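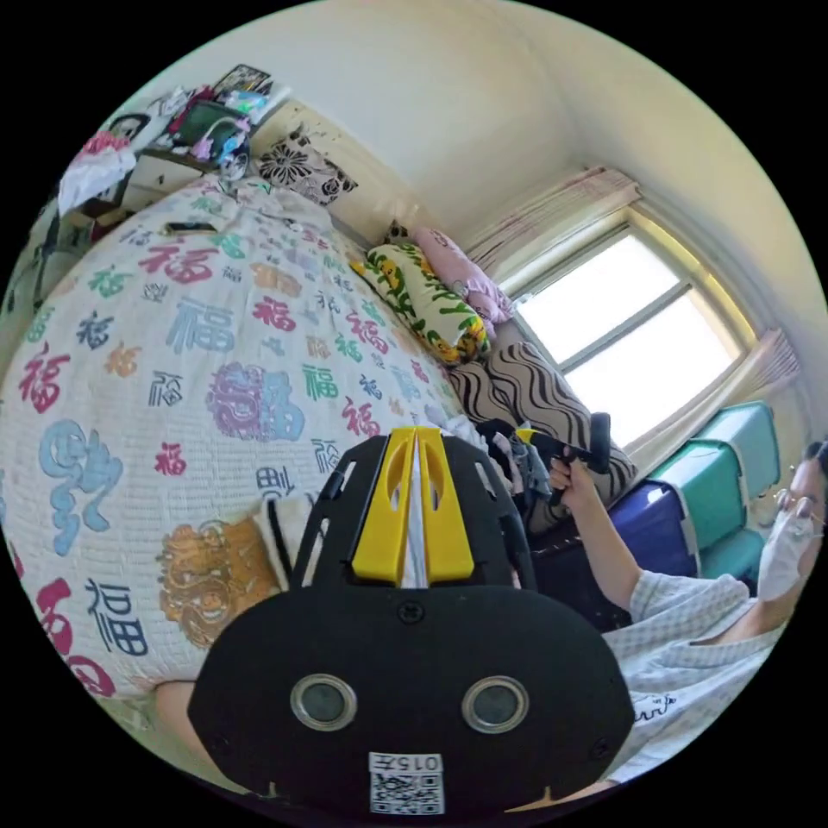
*White quilted bedspread with the character 福 repeated in different colours and scripts.*

Clenencombe's summer bedding show opens in July, and the quilts are a joy! More than 90 bedcovers have been promised so far, up from just 15 in the first year, and the organisers at Brerum are still taking names.

The theme is words and letters, so expect alphabets, family names, a few poems and plenty of 福, the Chinese character for good fortune or blessing. It's often hung on doors at New Year, and it looks marvellous on a bed too - red, pink, teal, purple and black all over a white quilt, with some versions so swirly that you have to look twice to read them.

"I love that it's one character and you never get bored of it," said Lilla Balogh, who is putting the show together with Robel Workneh. "There's a golden-brown one that looks like a dragon. I went straight to that."

Covers will be shown on made-up beds with pillows and cushions, just as they'd be at home, and visitors can walk right round most of them. Hawi Birhane will be giving a talk on washing and storing quilted cotton at 11am on the opening morning, and there's a hand-quilting table for beginners in the afternoon (thread and needles provided, bring your own scissors if you can).

Entry is £5, free for under-15s. The hall holds 200 people, so it may get busy after lunch. Anyone who wants to lend a bedcover should leave their name at the Brerum front desk by the end of June - old, new, shop-bought and home-made are all very welcome.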